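Why Do Magnets Stick?
Science pages for curious kids, April 6, 2018
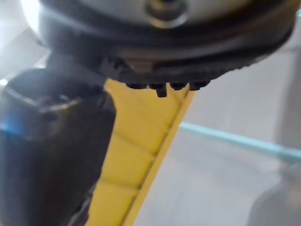 One reader wrote in to ask why a magnet grabs a paper clip but won't grab a penny, when both are metal. Also wanted to know if you can use a magnet up, like a battery. Good questions! Let's go.

First thing. Not all metal is magnetic. Iron is. Nickel and cobalt too. Most steel, because steel is mostly iron. Copper, no. Gold, no. Aluminum foil, no (try it). A penny is zinc with a thin copper skin, so the magnet just slides off.

So what's so special about iron?

Everything is made of atoms. Way too small to see. In iron, each atom acts like a teeny tiny magnet. Usually they point all over the place, like kids at recess. One pulls left, one pulls right, and it all cancels out. That's why a plain nail doesn't stick to the fridge.

Now line them up. All facing teh same way, like kids in the lunch line. The little pulls add together and you get one big pull. That's a magnet!

Every magnet has 2 ends, called poles. North and south. North and south pull together. North and north push apart. Same with south and south. Push two matching ends at each other and feel it, it's like squishing an invisible pillow.

What if you snap a magnet in half? Do you get one north piece and one south piece? Nope. Two smaller magnets, each with both poles. Snap again, same thing.

And the battery question. No, sticking things to a magnet doesn't use it up. But you can spoil one. Drop it a lot, or get it really hot, and the atoms get jumbled again. Less lining up, less pull.

The biggest magnet you know is under your feet. Earth! Deep down there's hot liquid iron moving around, and it makes a magnetic field that goes way out into space. A compass needle is a little magnet that turns to line up with it. Sailors used them for hundreds of years, long before phones.

TRY IT
You need: a fridge magnet, a steel needle, a leaf, a bowl of water. And a grown-up for the needle part.
Rub the needle with the magnet. Same direction every time, don't go back and forth. Up to 14 strokes should do it.
Lay the needle on the leaf. Float the leaf in the bowl.
Wait. It turns by it self! One end north, one end south.
Keep the magnet away from the bowl or the needle will follow that instead.

Careful: never put magnets in your mouth. Small strong ones are very dangerous if swallowed. Keep them away from little brothers and sisters and from bank cards.

Words to know
Pole: the end of a magnet, where the pull is strongest.
Attract: pull together.
Repel: push apart.
Magnetic field: the space around a magnet where you can feel its pull or push.

Next time: why is the sky blue?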